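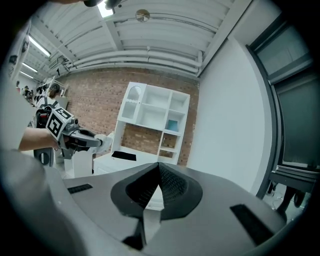
**How long does it take to learn to record a demonstration?**

Most people need one shift. The first hour goes to holding the grippers and getting used to their weight, and the rest goes to practice tasks that we throw away afterward. By the second shift your recordings count.

## Recording with the hand-held grippers

**Do I need to know anything about robots or programming?**

No. You need steady hands and some patience. If you can fold a shirt and put it on a shelf, you can show a robot how to do it. The software side is handled by the Vever team after you upload.

**Why hand-held grippers and remote control both?**

They are good at different things. With the hand-held grippers you move at close to normal speed, and you can work in any room without bringing an arm along. Remote control is slower, but every motion is one the arm can really make. Triso tasks use the hand-held grippers. Zapata tasks use remote control from the Flellport site.

**What are the square black-and-white markers for?**

Tracking. The software uses them to work out where one gripper is compared with the other. Keep your fingers and sleeves off them, and wipe them with a dry cloth if they get smudged. A marker with a bent corner should be reported and not flattened back by hand.

**How fast should I move?**

A little slower than you would at home. Fast wrist turns blur the video, and then the tracking drops out. Very slow motion is a problem too – the robot learns the hesitation along with the task.

**Can I use my fingers to help?**

Not while recording. If an item needs a finger to straighten it, the robot won't be able to finish either. Try a different grip with both grippers, or stop and start the take over.

**What if I drop something?**

Pick it up with the gripper and carry on, if you can reach it. Recoveries are useful and we keep them. If it rolls under furniture, end the take and tag it "lost item."

**How long is one take?**

Most tasks run under 40 seconds. If yours regularly goes over that, tell the shift lead and the task may be split in two.

**How many takes make a full set?**

A Triso set is 3,000 takes, shared by everyone assigned to it. You will not be doing the same task all day. The schedule rotates you through 6 tasks per shift.

**Soft items keep slipping. What am I doing wrong?**

Usually the grip is too close to the tips. Go in a little deeper and close fully before you lift. Thin plastic and light cloth are the hardest, so expect to redo some of those.

## Remote control

**Is there a delay?**

A small one. You will notice it on the first day and then mostly stop noticing. If the picture freezes, let go of the controls. The arm holds its position until you take over again.

**Can I switch operators in the middle of a take?**

No. Finish or discard it, log out, and let the next person log in. Takes are sorted by operator.

## Files and equipment

**When do I upload?**

At the end of each shift, before 6 p.m. if you are on days. Leave the grippers on the charger until the upload bar is done – the transfer stops if the battery runs out.

**How long do you keep raw video?**

Rejected takes are deleted after 14 days. Accepted takes stay with the project.

**Will I be in the video?**

Your hands and forearms will be, and other people in the room may be too. Everyone on the floor signs the recording form. Faces are blurred before a set leaves the building.

**The fingertip pads look worn. Can I swap them?**

Ask at the equipment desk. Pads are replaced in pairs and the gripper has to be calibrated again before the next take.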